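로봇에게 보여 주는 연습, 둘째 주

2023년 8월 23일

저는 한국어로 글을 쓰는 것이 아직 빠르지 않습니다. 그래도 Rornudum에서 같이 일하는 분들이 한국어로 읽으시기 때문에, 이번 글도 한국어로 쓰겠습니다. 틀린 표현이 있으면 댓글로 알려 주십시오.

7월에 저는 데이터 수집 일을 처음 배웠습니다. 사람이 로봇 팔을 조종해서 같은 작업을 여러 번 하고, 그 기록을 학습 시스템에 예시로 주는 일입니다. 우리 팀에서는 한 번의 기록을 '에피소드'라고 부릅니다. 지금 모으고 있는 작업은 화이트보드 위의 블록을 마커로 그린 선 안쪽으로 옮기는 것입니다. 설명은 한 줄이지만 예시를 고르게 모으는 것은 생각보다 어렵습니다.

손목 카메라에 대하여

처음에 저는 옆에 고정된 카메라만 중요하다고 생각했습니다. 사람인 제가 보기에 그쪽이 편하기 때문입니다. 그런데 Hamdia Tefera 씨가 손목 카메라의 기록도 처음부터 끝까지 보라고 하셨습니다. 그 말씀을 듣고 며칠 동안 손목 쪽 영상만 보았습니다. 블록이 오른쪽 끝에 걸려서 일부만 보이는 순간이 자주 있었고, 화면의 대부분이 하얀 책상인 순간도 많았습니다. 저는 이런 에피소드를 지워야 하는지 물어보았습니다. Hamdia 씨의 대답은 지우지 말라는 것이었습니다. 시스템도 나중에 블록이 잘 보이지 않는 위치에서 시작할 수 있으니까, 그런 출발도 배워야 한다고 하셨습니다.

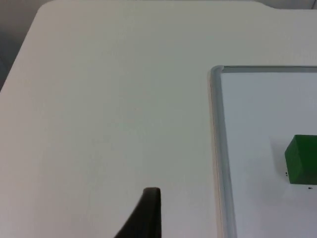 시작 위치를 바꾸는 방법

우리는 시작 위치를 6가지로 정했습니다. 위치마다 블록의 방향을 3가지로 바꿉니다. 이 표는 Cosmin Sârbu 씨가 만들었습니다. 저는 표를 출력해서 옆에 두고, 끝난 칸에 연필로 표시를 합니다. 표가 없으면 손이 자꾸 편한 위치로만 가게 됩니다. 첫 주에 제가 바로 그렇게 했고, 나중에 보니 오른쪽에서 시작한 에피소드가 너무 적었습니다.

지금까지 모은 에피소드는 330개입니다. 이 숫자에는 실패한 것도 들어 있습니다. 실패한 에피소드에는 따로 표시를 하고 짧은 메모를 씁니다. 예를 들면 '잡기 전에 블록을 밀었음' 또는 '너무 일찍 놓았음'이라고 씁니다. 메모의 말투가 사람마다 달라서, 지난주에 Fasil Demissie 씨와 같이 쓰는 말을 통일했습니다.

선 가까이에서

제가 제일 어려워하는 부분은 마지막입니다. 블록이 하나만 있으면 괜찮은데, 두 개가 나란히 있으면 두 번째 블록을 놓을 때 첫 번째를 건드리기 쉽습니다. 또 블록이 선 위에 걸쳐 있으면 성공인지 실패인지 판단하기가 애매합니다. 우리 규칙은 이렇습니다. 밑면 전체가 선 안에 있어야 성공이고, 조금이라도 걸치면 조종하는 사람이 계속해서 고쳐야 합니다. 고치는 동작도 기록에 남깁니다. 저는 이 부분이 보기 싫어서 자르고 싶었지만, 시스템에게는 고치는 동작이 좋은 예시가 될 수 있다고 합니다.

선도 문제입니다. 마커로 그린 선은 흐려지거나 끊어질 수 있습니다. 끊어진 곳에서는 어디까지가 안쪽인지 저도 망설입니다. 새로 그릴지 그대로 둘지 Cosmin 씨와 이야기했는데, 아직 결론이 없습니다. 저는 두 가지를 섞자는 의견입니다.
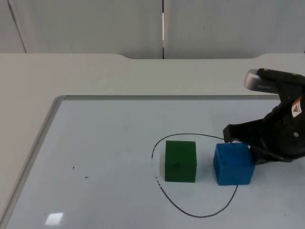
초록 블록은 선 안쪽에 있고, 파란 블록은 오른쪽 경계에 걸쳐 있습니다.

조종할 때 속도에 대해서도 적어 두겠습니다. 저는 블록에 가까워지면 긴장해서 손을 멈추는 버릇이 있습니다. 기록을 다시 보면 아무 움직임이 없는 시간이 꽤 깁니다. Fasil 씨는 느린 것은 괜찮지만 멈추는 것은 줄이라고 하셨습니다. 그래서 요즘은 시작하기 전에 블록까지 가는 길을 머릿속으로 한 번 그려 봅니다.

다음 주에는 표에서 비어 있는 칸을 먼저 채우고, 메모를 Jultura 폴더에 옮길 예정입니다. 옮기는 방법은 아직 Fasil 씨에게 배워야 합니다.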